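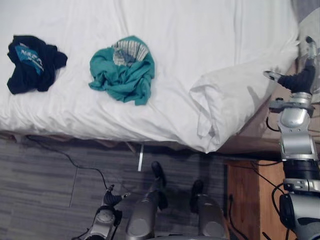
*Bedroom station, head view. Two shirts on the bed, the left arm low by the near edge, the right one up beside the pillow.*

# Cletby bed-and-laundry set

Cletby is a set of teleoperated and autonomous episodes of household chores done on and next to a bed. We put it together to answer a fairly dull question: how much of the clothes-on-the-bed job can a two-armed robot do today without someone stepping in? The short answer is some of it, slowly. The longer answer is in the results section.

This README covers the bedroom part only. The kitchen part has its own card in `kitchen/README.md`.

## What the tasks are

There are 6 tasks. Each one has a plain text instruction, stored with the episode.

| Task ID | Instruction |
|---|---|
| `pick_one` | Pick up the named shirt and hold it clear of the bed |
| `gather` | Put all the clothes in one pile |
| `spread` | Lay the named shirt flat, front side up |
| `fold` | Fold the named shirt |
| `pillow` | Pull the pillow fully onto the mattress |
| `clear` | Move the clothes off the bed and onto the chair |

Clothes start crumpled. Whoever resets the station drops each garment from standing height and leaves it as it lands. We don't tidy sleeves or turn things the right way out, and we don't iron the sheet between episodes. A white sheet with a white pillow on it was kept throughout, so anything trained on this alone will probably struggle with a patterned duvet.

## Layout on disk

```
cletby/
 bedroom/
 episodes/
 <task_id>/
 <episode>/
 head.mp4
 left_wrist.mp4
 right_wrist.mp4
 joints.parquet
 meta.json
 splits/
 train.txt
 val.txt
```

`meta.json` holds the instruction, the operator's initials, the outcome and a free-text note. Outcomes are `done`, `partial`, `failed` or `stopped`. `stopped` means a person ended the episode for safety or because a cable had caught, and it shouldn't be read as a failure of the policy.

Joint data is logged faster than video. Use the timestamps to line them up; row counts won't match.

## Can it do the chore yet?

Our own view, task by task:

- **`pick_one`** works most of the time. Where it goes wrong, it is usually because two garments are touching and both come up together. The policy rarely notices.
- **`gather`** works, though the result is an untidy heap. Nobody at the station would call it sorted.
- **`pillow`** works if the near corner hangs over the side. If the pillow is already flat on the mattress the fingers tend to slide off the case.
- **`spread`** is where things get hard. From a loose heap the robot has to find a hem or a shoulder, and it often grabs the middle of the chest panel instead. It then shakes the shirt, lets go, and starts again.
- **`fold`** only works from a shirt that is already flat. `spread` followed by `fold`, with no help in between, isn't something we would show a visitor.
- **`clear`** fails mostly at the far side of the bed, where the arms run out of reach.

A person does the whole lot in the time the robot takes to spread one shirt. We mention this because several people have asked whether the set shows that laundry is solved. It doesn't.

## Annotation

Jarmila Hrnčiar and Bevan Henare marked the outcomes. Each episode was marked by 2 people working separately, and Silvia Trnka settled the ones where they disagreed. Most of the arguments were over `fold`. The rule we ended up with: no sleeve sticking out past the body, and the shirt stays folded when the gripper lets go.

Garment names in the instructions go by colour ("the dark shirt", "the green shirt"). A few early episodes say "the teal one" for the same garment. We left those in.

## Known problems

1. The right wrist video drops frames in some `clear` episodes. These are flagged `wrist_gap: true`.
2. Shadows from the robot change with the time of day. The blinds were open in the morning sessions and shut after lunch.
3. Gripper force values before the January recalibration are on a different scale — use `force_norm`, not `force_raw`.

## Loading

```python
from cletby import load_split

train = load_split("bedroom", "train", tasks=["spread", "fold"])
ep = train[0]
print(ep.instruction, ep.outcome)
```

The loader needs Python 3. Vojtěch Vondráček looks after it, so please put loader bugs in the tracker with his name on them. Questions about the station or the arms go to Libor Štefanec.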